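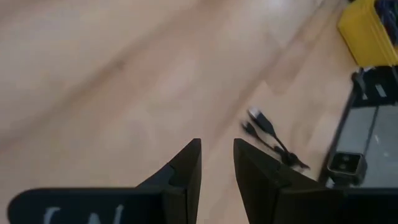
Wrist camera view over the floor, cable and yellow bin to the right.

Turau 2 review: grasp planning for cables
By Iddrisu Nartey
Posted 2025-09-23

Turau is a perception and grasp planning package from Olness. You give it a wrist camera and a fixed camera, and it gives you ranked grasp poses. I have used version 2 since January, mostly on cables, which our old planner handled badly.

Setup
Install took one afternoon. Most of that went to hand-eye calibration, which wants 16 poses and stops with a plain error if one is bad. The config is a single text file. The arm driver for Addo controllers is included. For anything else you write your own, and the docs for that are thin.

Perception
Segmentation of thin black cable on pale wood is good. It finds connectors as separate parts and lets you set a rule such as "never grasp the plug." Motion blur is the weak spot. Masks from a moving wrist camera break up, so I set a settle time of 80 ms before each capture and left it there.

Knots are harder. Turau treats a loose knot as one blob and offers grasps on the outside of it. That is fine for moving the cable to a bin. It is no use for untying. Shiny tabletops also cause trouble, as the reflection of a coil sometimes gets its own mask. Kofi Amegashie wrote a small filter for this, and we run it on the fixed camera only.
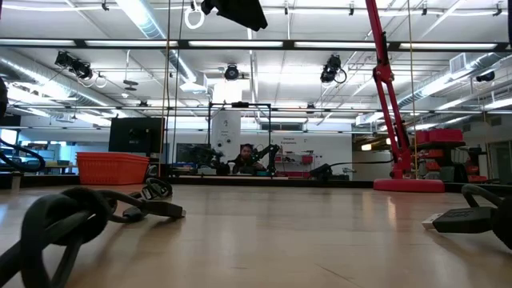 Planning and speed
A plan comes back in 260 ms on our machine. The collision model is simple boxes, easy to edit by hand. The viewer shows rejected grasps with the reason next to each one, and I use that more than any other screen.

Compared with Grarnport
Grarnport has better logging and a nicer viewer. It needs a part model for every object, so I went back to Turau for cables and kept Grarnport for rigid parts.

Rating: 4 out of 5. I took a point off for the driver docs.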